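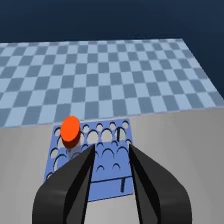
4. Renaming Threads

4.1 Setting and material

The three forums in this study, Wesstead, Kaneck and Bodar, all allow moderators to change the title of a thread after it has been posted. They differ in how the change is shown. Wesstead replaces the old title without a trace. Kaneck keeps the old title in a log that only moderators can open. Bodar prints the old title in small type under the new one for as long as the thread exists. Members of all three boards write their own titles at the time of posting and may edit them for a limited period, after which only a moderator can do so.

We collected every renaming that took place during May on the help sections of the three boards. General discussion, off-topic and trading sections were left out, as their titles follow other habits and are seldom searched. The collection came to 127 renamed threads. For Wesstead, where the software leaves no record, we relied on a copy of the section index saved each night and compared each copy with the one before it. A title changed twice between two copies therefore appears in our material as a single change, and a title changed and then changed back does not appear at all. We have no means of estimating how often either occurred.

Moderators were asked to fill in a short form when they renamed a thread. The form had one required field (the reason for the change) and one optional field (whether the author of the thread had been told). Of the moderators active on the three boards in the period, 16 agreed to use it. The remaining moderators continued to rename threads as usual, and their changes are included in the title data but are missing from the discussion of reasons in Section 4.3.

4.2 What was changed

Two of the authors read all of the titles independently, before and after the change, and sorted each pair into one of five groups: a subject was added; a subject was made narrower; a mark such as "solved" or "moved" was added; spelling or capital letters were corrected; or the tone was changed. Where the two readings differed, the pair was discussed until one group was agreed upon. A pair could belong to one group only, and the reader was told to choose the change that would matter most to a member looking through the section index.

The first group was the largest on every board. These were threads whose original title named no subject at all: "Help please," "Quick question," "Am I doing this wrong," "Second try at asking." In such cases the moderator read the opening post, picked out the matter being asked about, and placed it in the title, most often leaving a few of the author's own words in place. On Kaneck it was usual to keep the original wording and add the subject in front of it, so that "Quick question" became "Member ranks: quick question." On Bodar the original wording was dropped, presumably for the reason that it would remain visible underneath in any case.

The second group was smaller and caused more disagreement between the two readers. A title such as "Problem with avatars" names a subject, but in a section where avatars are raised every week it does little to separate one thread from the next. Moderators made such titles narrower by adding the browser, the file type, or the version of the board software. In 33 threads the added detail did not come from the opening post and had to be taken from a later reply, so that the new title described what the problem was found to be, and the author of the thread could not have written it at the start.

Corrections of spelling were rare. Two moderators wrote on the form that they avoid them as a matter of principle, holding that a member who sees a misspelled word quietly repaired may feel watched. Changes of tone were rarer still and were confined to Wesstead, where titles in full capitals, or titles that accused another member by name, were rewritten in plain terms. 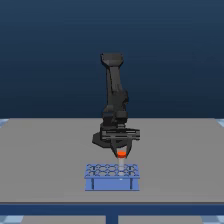 Whether a title can be found depends first on whether it uses the words that a later reader will type. The search function on all three boards looks at titles before it looks at posts, and on Kaneck it does not look at attachments or at the text around them. This puts a heavy burden on threads in which the opening post is short and leans on a picture. Suppose that a thread opened with Figure 2 and no text. A title reading "black robotic arm, round base, gray tabletop" would bring it up for nearly any reasonable query about that picture, and a title reading "What do you think?" would bring it up for none. Moderators were well aware of this. Threads whose opening post held a picture and fewer than two lines of text were renamed sooner than others on every board, and on Bodar a standing instruction asks moderators to check such threads first.

A title can also be made too full. The section index on Wesstead cuts titles at a fixed length, and on a phone the cut comes earlier. Several of the renamed titles placed the most useful word last, where a reader of the index would not see it. We noted this mostly in titles that had been renamed by adding words and leaving the original wording at the front. The habit on Kaneck of placing the subject first avoids the difficulty, although it was adopted there for a different purpose, namely to make the index easier to sort by hand.

4.3 Reasons given

The reasons entered on the form were brief. Most were a single phrase: "no subject," "same as three others," "could not find it myself." The last of these is of some interest. Moderators often discovered a poor title only when they wished to point a member to an older thread and failed to bring it up. Renaming was then carried out as a side task, long after the thread had gone quiet, and its benefit fell to readers who had taken no part in the exchange.

A smaller number of reasons referred to the author of the thread. Moderators wrote that a newcomer "would get no answers with that title," or that regular members "skip anything that says help." Here the renaming was done within the first hours of the thread and was meant to serve the person asking. We treat these as two separate kinds of renaming, early and late, and we suggest that board software should treat them separately as well. An early change alters what the author is seen to be asking while the author is still present to object. A late change is closer to the work of a person who keeps a catalog.

The optional field was filled in less regularly. Where it was filled in, moderators reported telling the author after an early change far more often than after a late one. None of the boards has a written rule on the point. Bodar's practice of printing the old title was described by its moderators as making a separate message unnecessary, a view its members did not uniformly share.
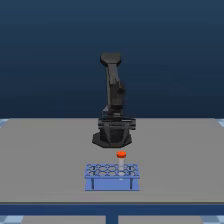

Chibuzor Ajayi, in a written response to an earlier draft of this section, disputed the division into early and late changes. In Ajayi's view the age of a thread is a poor guide, as a member may return to a thread after many months and look for it under the title they remember giving it. A late change made without notice would then hide the thread from the one person who had a personal reason to find it again. Ajayi further argued that "a title is the only part of a thread most members ever read, and the only part they are sure they wrote," and that a message to the author should be sent in every case, by the software if the moderator has no time.

We accept the first part of this objection. The search function could be made to match old titles as well as new ones, and the Kaneck log already holds the information this would require. On Wesstead it would call for a change in how titles are stored. We are less certain about the second part. Some authors of older threads no longer visit the board, and on Kaneck an unread message of this type remains in the moderator's own outbox and counts toward a limit. Two moderators there named the limit as their reason for sending no notices at all.

4.4 Limits of the material

The collection covers one month and only the help sections. It contains no threads that were closed or merged in place of being renamed, although on Bodar merging is the more common response to a duplicate question. The forms were filled in by those moderators who were willing to do so, and these may well be the ones who take the most care over titles. The search tests on Wesstead were run with the Ogundipe search add-on switched off, as it had been installed partway through the period and would have given different results for the same query before and after that point.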